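Markine Cell Guide, section 3: Release checks and safe placement
Revised 11/7/23. Replaces the February issue.

## 3.1 Before you start

This section covers placing small objects into open containers with the Markine arm. It applies to every operator, including those already signed off on the older Kudo controller. Read section 2 first if you have not set the work limits for your table.

**CAUTION:** Keep hands and head out of the work area whenever the arm is powered. A stopped arm can start again without a sound.

1. Check that the emergency stop is within reach of where you will stand. Press it, confirm that the controller shows fault code 843, then reset it.
2. Trace the arm cable along its full length. It must hang clear of the arm in every position you plan to use.
3. Set the speed limit to 30 percent. Do not raise it during set-up.
4. Place the containers on the tabletop and save their positions in the Zornness panel.
5. Walk the floor beside the table. Pick up anything a person could trip on while stepping back.

**Note:** If you move a container after step 4, even slightly, save its position again. The panel does not detect the change.

## 3.2 Approach and release

1. Close the gripper on the object at low force. Raise the force one step at a time until the object no longer slips.
2. Lift straight up before moving sideways. The path must clear the tallest container on the table.
3. Stop the arm directly over the rim of the target container and hold.
4. Look at the object from the front and from one side. Both views must show it inside the line of the rim.
5. Lower the object if the drop would be too high for the part, then open the gripper.
6. Raise the arm to the rest height before the next pick. 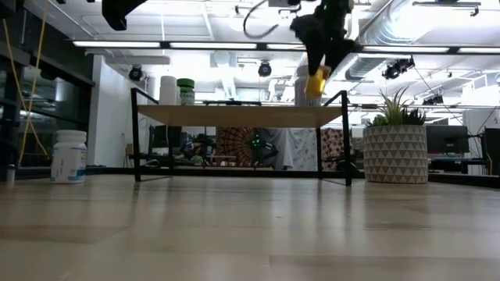

*Figure 3-1. Cube held over the rim of the white container on the right.*

Do the hold in step 3 on every cycle during set-up. You may remove it from the program once the cell owner has signed the release sheet, form 3033.

**CAUTION:** Never reach in to straighten an object that the gripper is holding. Press the emergency stop first, support the object from below, and open the gripper from the panel.

## 3.3 If the object misses

1. Press the emergency stop. Do not use the pause button for this.
2. Pick up the object and check it for damage.
3. Check the container position against the saved one.
4. Write the miss in the cell log, with the time and your initials.
5. Reset and run one cycle with the hold in place.

Three misses in one session close the cell. Leave the arm at rest height, switch off the controller, and tell Akihiko Tsuchiya at Flesudau, who keeps the log and signs the cell back into use.

**Note:** A miss during set-up counts the same as one during normal running.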